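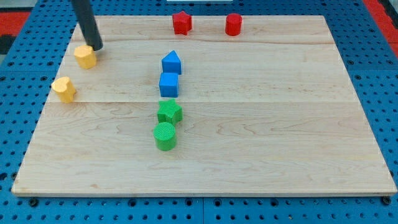 Photo: Souad El-Sayed

1/ I want to write a long thread about learning a board game in a language that is not mine, and then about teaching games to other people in it. I have been collecting notes since August and my phone is full of them. Please have patience with my English, I check it twice but some things escape.

2/ Some background. I moved to Irkcombe with two suitcases and a good reading level. I could read a newspaper. I could not understand the woman at the bakery. These are different languages, I think, the one on paper and the one across a counter.

3/ Kwame Quansah from my building invited me to the game evening at the library. I said yes before I understood the invitation. I thought he said "gym evening" and I brought sport shoes in a bag. I did not tell him this until months later.

4/ The first game was called Pandier. You trade spices and build small harbours. The rule book has four pages, and I read all of them under the table while the others were choosing colours. By the time I finished, they had already put their pieces and it was my turn.

5/ What I learned that evening: people do not speak the words from the rule book. The book says "discard". The table says chuck it, dump it, bin it, get rid of it, toss it. The book says "your turn". The table says you're up, over to you, off you go, you right?

6/ "You right?" was very hard for me. I answered "yes, I am right" and they laughed in a kind way. It can mean do you need help, are you ready, or are you sick. You have to look at the face.

7/ I started a notebook. On the left side the word from the book, on the right side what people say. I still have it and it has grown fat from receipts and score papers I glued inside.

8/ Some favourites from the right side:
have a go
hang on a tick
I'm stuffed (lost, or tired, or has eaten too much)
fair enough
that's a bit rough
yeah, nah
nah, yeah

9/ The last two took me a winter. Yeah nah is no. Nah yeah is yes. The last word is the true one, the first word is only politeness. Akua Gbeho explained this to me while she was taking all my cinnamon.

10/ A thing I believe strongly: a game is a better place for a beginner than a conversation. In a conversation you must find the subject yourself. In a game the subject is lying on the table. You can point. You can say "this, for that" and it is a complete sentence.

11/ And there is a turn! In a normal group of five people I never found the moment to enter. I was preparing my sentence, checking the past tense, and when it was ready they were already on football. In a game everybody has to wait for me. It is the rule.

12/ Not every game is good for this. I will try to sort them, for those who teach or who are learning now. This is only my opinion, I have no diploma in it.

13/ Good for the first month: games with colours, numbers and few words. You hear the same small phrases again and again, my turn, your turn, how many, which one, give me two. After one evening they are in the mouth and you don't translate any more.

14/ Good for later: trading games. You have to ask, refuse, and complain. I learned the conditional from trading. "If you gave me the pepper I would leave your harbour alone." My grammar book needed a whole chapter and it did not stay.

15/ Bad until very late: games where you describe a word without saying it. I am sorry, I know everybody loves them. For me it was like an exam with a clock and people shouting. I had to explain "hinge" and I did not know what a hinge was.

16/ Also bad: trivia. It is not the language, it is the television of somebody's childhood. I can't know who was the neighbour in a programme from 1985. Reda Cherkaoui and I make a team now and we answer "Ivanyshyn" to everything, it was a name on a van outside the window the first time.

17/ Bluffing games are a strange case. I thought I would be terrible. But my face is the same when I am lying and when I am searching for a word, so they can never tell. I won three evenings one after another, until Akua noticed that when I lie my grammar is better.

18/ Now the teaching part. After one year the library asked if I would explain the games to new people. I was proud and I did not sleep. I wrote the whole explanation for Mustine on paper, every word, with the stress marked.

19/ It went badly. I was reading, and nobody touched anything, and after ten minutes a man asked very politely which pieces were his. I had not arrived to the pieces yet. They were on my page three.

20/ So I changed the order and I still use the new one:
first, how do you win
second, what can you do in one turn
third, we play one round and it doesn't count
the exceptions come when they happen

21/ The round that doesn't count is the best part. People make mistakes loudly in it. When it counts they become quiet, especially the learners, and quiet is what I want to avoid.

22/ Souad El-Sayed teaches the beginner English class upstairs, and she told me to cut my sentences in half. Then she told me to cut them again. "Take a card." Stop. "Look at it." Stop. "Keep it or pass it." I felt rude at first. In my language an instruction this short is for dogs.

23/ But she was right, and a native speaker can also benefit. I have seen clever people who were born here get lost in a sentence with three "unless" in it.

24/ Small words that cause the most trouble when explaining rules, in my experience:
until / by
each / every / both
may / must
next to / near
any

25/ "Any" deserves its own post. "You can take any card" means all are allowed. "You can't take any card" means what? None, or only certain ones? We had a disagreement on this that lasted longer than the game. Now I say "you can't take cards" and finish.

26/ "Next to" is also not simple. Does a corner count? In every group there is one person who says of course and one who says of course not. I put two pieces corner to corner and say "no", then side by side and say "yes". No words are needed.

27/ Somebody will ask about printed translations. Yes, we tried. Abena Ametepe printed rules in several languages and they were beautiful, and what happened is that everyone read in silence in their own corner. We keep them in the box for emergencies. I still think she did a lovely job with them.

28/ What I do like is a tiny sheet with only phrases, nothing about rules. Ours has:
Can you say that again?
Is it me?
Can I take that back?
What happens if I...?
Good game.

29/ "Can I take that back?" is the most used. I have seen a very shy woman say nothing for an evening except this, and she said it with more confidence each time. The next visit she added "please" and "sorry, I'm a bit slow today".

30/ About money, because I get this in my messages. You don't need much. Our shelf started with 200 dollars from the library and the rest is from second-hand shops. Check the box before you pay. I bought a puzzle of 1000 pieces for the quiet table and it was a mix of two different puzzles, both with sky.

31/ Missing pieces are not a tragedy. Buttons, dried beans, coins from home. The coins are the best, people ask where it is from and then the game stops for a while and this is fine also.

32/ A mistake I made for a long time: correcting. I was so happy to know a rule of English that I gave it to everybody. One evening a man stopped talking after I corrected his "he don't". He finished the game with only his hands. I think about him.

33/ Now I just repeat the thing properly in my own sentence, if it comes naturally. He says "she have four" and I say "yes, she has four, she is winning". Some catch it, some don't. Souad does the correcting upstairs, where they have come for that.

34/ And let people speak their own language between turns. There was a discussion on this. I was first on the strict side, English only, and I changed my mind. If two people need one minute to whisper a rule, they come back to the table and they know it.

35/ Something I did not expect is how the local people changed too. Kwame speaks more slowly now, even on the phone with his mother, she complained about it. Akua has stopped saying "it's simple" before an explanation. It is a terrible thing to say to somebody who is lost.

36/ I am still lost sometimes. Last time someone said "I'll shout you a coffee" and I moved my chair a little bit away from him.

37/ I wrote most of these on the bus on 6/15/23 and the rest in the kitchen, so if the tone changes in the middle, that's the soup. I will add a list of games by level when I have cleaned my notes, the notebook has 200 pages and my handwriting is not good.

38/ If you run something similar I would love to hear which games work, mostly for mixed groups with children and grandparents together. We have a problem there — the children learn the language so quickly that they begin to answer for the adults.

39/ Edit, two people asked already: yes, you can come if you only want to watch. The chairs by the radiator are for that. Bring a cup, the library has only small ones.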